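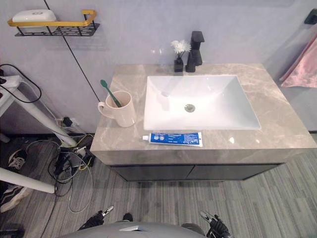 Our vanity top, with the undermount sink.

Water spots and a dull patch on a stone-look vanity top, what am I doing wrong?

Posted by Ulla Hyvönen in Home Care > Bathrooms

We moved into a place in Hustmont in January and inherited a bathroom much fancier than we are. The top is a sort of taupe gray with veins in it. The previous owners left behind a drawer of dead batteries, but not one scrap of paper saying what the counter is made of. It could be real marble, it could be quartz, it could be something poured out of a bucket. I've been wiping it down with vinegar and water because that's what my mother used on everything, including us.

Now there's a dull patch about the size of a saucer next to the sink. It doesn't wipe off. You can only see it when the light comes in sideways, so naturally I look at it every morning at 8 with my head tilted like a spaniel. A man at a stone place in Vurstead quoted me $600 to "come out and refinish," and he managed this without asking a single thing about the counter. My husband's position is that we should put the soap dish on it.

So: is it ruined, can I fix it myself, and how do I find out what the stuff is? We have hard water, if that matters.

Reijo Riihimäki
Stop with the vinegar today. If the top is marble (or limestone, or travertine), acid eats the polish, and the dull spot is called an etch. It isn't a stain, so no amount of scrubbing will get it out. The surface itself has changed.

To find out what you have, pick a spot that never gets seen. The underside of the overhang is good, or behind the faucet if you can get a finger in there. Put one drop of lemon juice on it, wait five minutes, wipe, dry, and look at it with a flashlight held low. If it went dull, you have a stone with calcium in it. If nothing happened, it's probably quartz or granite, and your patch may be mineral film from the water after all. Don't do this in the middle of the counter. My brother-in-law did, and now he has two patches.

If it's marble: buy marble polishing powder, the kind sold for etch marks. Damp cloth, small circles, a few minutes, rinse, dry. That handles light etching on a polished finish. If you can feel the edge of the patch with a fingernail, it's too deep for powder. You'd start with a 3000 grit pad and see how brave you are. I did our powder room that way over a Sunday and it came out fine, though I wouldn't invite anyone to inspect it with a lamp. On a honed (matte) finish skip the powder, it'll leave you a shiny spot in place of the dull one.

If it's quartz, leave the pads in the store. Dish soap, warm water, and a plastic scraper held nearly flat for the crusty bits. You can't really repolish quartz at home and people who try end up with a cloud.

Either way, dry the counter after you use it. Hard water spots are just water that was allowed to stay. I keep a cloth on a hook by the mirror and my family walks past it with great dignity.

One more thing -- get a second quote. Anybody who prices a job without asking what the stone is has priced your zip code.

Andor Pálfi
toothpaste. works on headlights

Oskari Aaltonen
Please don't put toothpaste on it. Some of them are gritty enough to scratch and you'd be doing it right next to the patch you're trying to hide.

Agree with most of what Reijo wrote. I'd only add that if it does turn out to be marble, you should seal it, but know what you're getting. Sealer slows down stains like coffee or hair dye. It does nothing at all about etching, whatever it says on the bottle. I learned this with a full bottle in the house.

Check under the counter too, inside the cabinet, with a light. Fabricators sometimes leave a sticker or a crayon number on the underside near the sink cutout. Ours said 3820 and the shop was able to look up the slab from that. Took them one phone call.

Ulla Hyvönen
Lemon test done, under the overhang. It went dull, so marble or one of its cousins. Polishing powder is ordered. The soap dish is covering for me until it arrives.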